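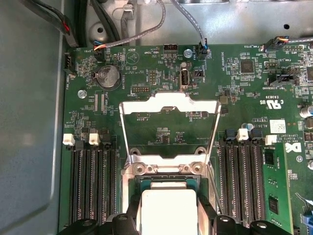
Socket open, retention frame up, memory banks either side. One module in on the right.

Brikwood server refurbishment, progress report to Mayrhofer
6 Jan 2020

Short one this time, sorry, parts delivery this morning and still unpacking. Full spreadsheet goes with the February report.

Where we are

Grant target is 600 servers cleaned, tested and handed on to schools and clinics. Shipped so far: 204. On the shelf, passed and waiting for pickup: 44. Rest are either in the queue or not collected from the Plakden warehouse yet. We're behind the schedule in the proposal. Lost most of two weeks over the holidays when the building heat was off, then a pallet went to the wrong dock.

Bench work

Order of work on each machine is the same as before. Lid off, dust out, old memory out, processor checked, fresh thermal paste, memory back in, coin cell tested and swapped if low, power on. The processor step is still the slow one. Pins in the socket bend if you look at them wrong, and a bent pin can mean a dead board. We now keep the white plastic pieces that go over the sockets in a lidded tub instead of loose on the bench, and any socket left open over a break gets covered. Losses from bent pins are down since we started doing that. Not zero.

Retention frames: a few came in with stripped screws at the hinge bracket. We've been pulling good brackets off scrapped boards. Works fine, takes time.

Memory: mixed bag. Plenty of small modules, not enough of the bigger ones. Schools are OK with the small ones, the clinics need more. We start every board with one module only, get it to boot, then fill the other slots. Slower on paper but it catches a bad slot right away and saves pulling everything out again later. Latches on the older boards are brittle, several snapped. Boards with one broken latch still ship if the module sits tight, and it's noted on the sheet.

Fans: connectors are labeled on the board, which helps, but the cables in the last batch were not, and we had a couple plugged into the wrong header. Fixed before shipping. Cables now get a tape tag when they come off.

Cleaning area: moved away from the socket bench, finally. Dust was landing on work that was already done. Should of been set up that way from the start.

Money

Spent this period: $3,330. Most of that is memory and coin cells, then paste, wipes, anti-static bags, and a replacement bench mat from Presness. No equipment purchases. The shelving line hasn't been touched and we'd like to move it over to memory if that's allowed. Please let us know either way before the February order goes in.

Problems

- Plakden pickup dates keep sliding. We need a fixed day.
- Two power supply testers, one is unreliable. Managing with the other.
- Paperwork for drive wiping is taking longer then the wiping. Would a single sheet per batch be acceptable? Now it's one per machine.
- Storage. Passed machines are stacked by the door.

Next

Get the waiting machines out. Finish the open boards on the bench before starting a new pallet. Sort the scrap pile for brackets and latches. Write up the socket procedure properly so new people can follow it, currently it's a taped-up page with notes all over.

Receipts are scanned and in the shared folder, except the one for the bench mat, coming this week.

Brikwood workshop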